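4.2 Wrist-view pretraining on empty renders

The result that surprised us most came from the cheapest data we had. Before any policy sees an object, we train its wrist encoder on simulated views in which the gripper is open over a bare table. The encoder gets two renders of the same arm pose with different surface materials, and it has to predict the distance between the fingertips and the height of the wrist above the table. There is no reward and no demonstration at this stage, only the known state of the simulator.

We started down this path after a frustrating month with the Tramberg policies. They did well on plain tabletops and fell apart on patterned ones, and we had been blaming the grasp head. Vilgot Magnusson suggested freezing everything after the encoder and looking at the features alone, and the trouble was plain to see within an afternoon. Strong grain lines were lighting up the same channels as object edges. On some boards the features around a knot looked a great deal like the features around a small part waiting to be picked up!

The pretraining set, which we call Jultgate, is built from 27 wood materials plus a smaller group of stone and fabric ones. For each pose we rotate the material at random about the table normal, so that the grain can run at any angle to the fingers. We also shift it, so that knots and dark streaks fall in different places between them. Lighting is kept flat and soft in the first phase. Harder shadows enter in the second phase, once the width estimate has settled. We tried mixing the two from the start and training was noticeably less stable, though it did recover in most runs.

Rotation mattered far more than we had guessed. With the grain fixed parallel to the closing direction of the gripper, the encoder learned a shortcut: it read the spacing of the stripes as a ruler and got the height nearly right without attending to the fingers at all. That is a clever solution and a useless one on a new table. Figure 3 gives a good idea of what the encoder faces at close range, where the surface takes up almost everything and the fingers offer only small dark shapes at the sides. Views of this kind were the slowest to learn and, we now believe, the most valuable.

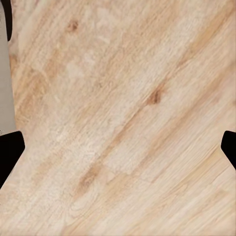 Figure 3. Simulated close-range wrist view with no object between the fingers. The grain runs diagonally, and two knots lie in the open area of the wood.

To measure the effect we trained 4 policies per condition on the Wallin sorting task, each from 50 demonstrations, and tested them on surfaces held out from both stages. Policies with the pretrained encoder made far fewer false closes, by which we mean the gripper shutting where there is nothing to hold. They also approached more smoothly, with less of the hovering that had made the older policies so slow. The gain was largest on light wood with visible knots and smallest on plain gray, where the baseline was already strong.

We are excited about how little this costs. The renders need no object models and no contact physics, and the full set can be regenerated overnight when the gripper geometry changes. The Grellville setup, which uses longer fingers, needed only a new mesh and a fresh round of renders before the same training script ran without edits.

Two weak points remain. Glossy surfaces are missing from the set, and the encoder is clearly less sure of itself when a reflection of the gripper shows up in the table. The width estimate also drifts when one finger is almost entirely out of view. Adding a short history of past views helps with the second problem, and we return to it in Section 5.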